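Hora Shared Workshop, Nesville
Progress report to the Zisach Fund
Project: Two-handed tabletop manipulator
Submitted by Khalil Haddadin, project lead
July 25, 2020

1. Period covered

This report covers the work carried out since the previous submission in May. It should be read together with the approved work plan, whose section headings are retained where possible.

2. Status of the build

Both arms are now mounted on the shared base and can be operated from a single console. The left arm was completed first and served as the reference for the right. Assembly of the right arm took longer than planned, as the first wrist adapter did not seat squarely and had to be machined again in the workshop. The second adapter fits correctly and no further changes to it are foreseen.

Cable routing remains the least satisfactory part of the build. The present arrangement allows the full working range needed for table tasks, but the connectors at the wrist are exposed and could be caught during large movements. Members have been instructed to keep the arms within the marked range until the strain relief parts are fitted.

3. Work area

The corner bay has been fitted out for the project. Light wall panels were chosen to give the head camera a plain background, and the lamps were repositioned to reduce hard shadows on the table. The bay is reserved for the project on two evenings per week and is open to other members at all other times.

4. Trials

The current task is the handling of tableware: lifting a plate, passing it from one hand to the other and setting it down again. Trials are run by an operator, and each session is limited to 60 minutes at the request of the members who take part. The log now holds 930 recorded attempts, including those that were stopped early.

Lifting a plate that lies flat continues to be the main difficulty. The fingers must get under the rim without pushing the plate away, and the operator has little sense of contact force. Passing the plate between the hands is more reliable once it has been raised. The team has begun to record the reason for each failed attempt – slip, missed rim, operator error or hardware fault – so that the next report can present the results by cause.

5. Purchases and spending

Spending is within the approved budget. The replacement finger joints ordered from Altıntaş were received in good condition. One line, for protective sleeves, has not been used and the project requests permission to move this amount to cable parts.

6. Next period

The project will fit the strain relief parts, repeat the wrist calibration on both arms and extend the trials to bowls and cups. Plates will remain in the program for comparison. A written operating procedure is in draft and will be sent to the Fund with the next report – comments from the program office on its scope would be welcome before it is adopted. 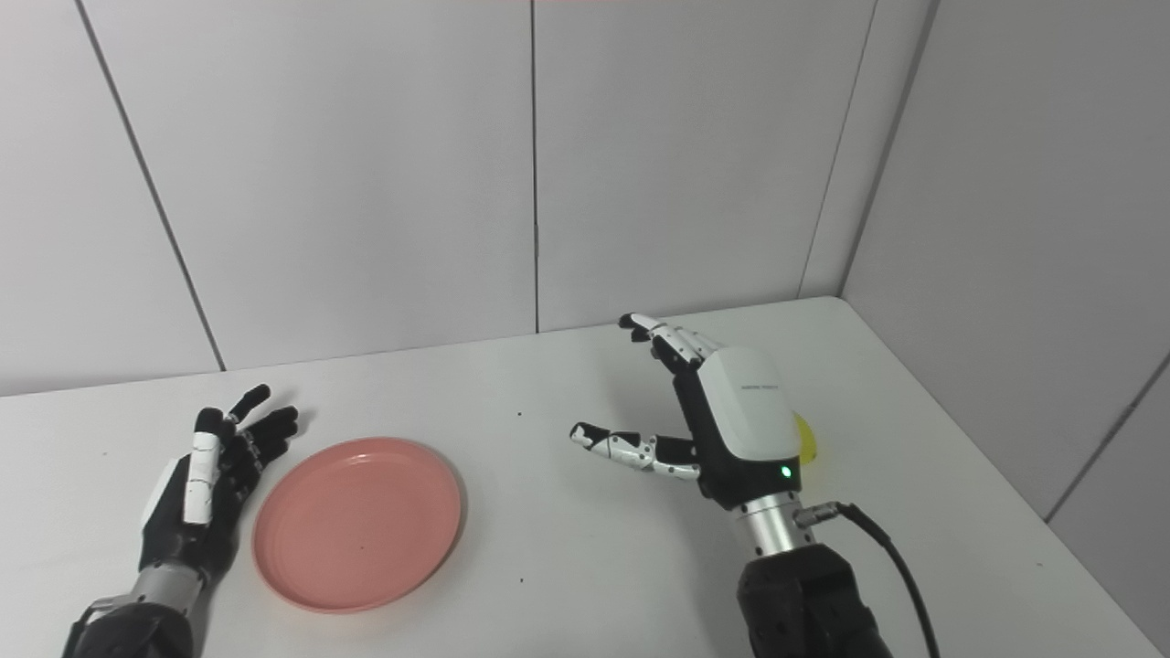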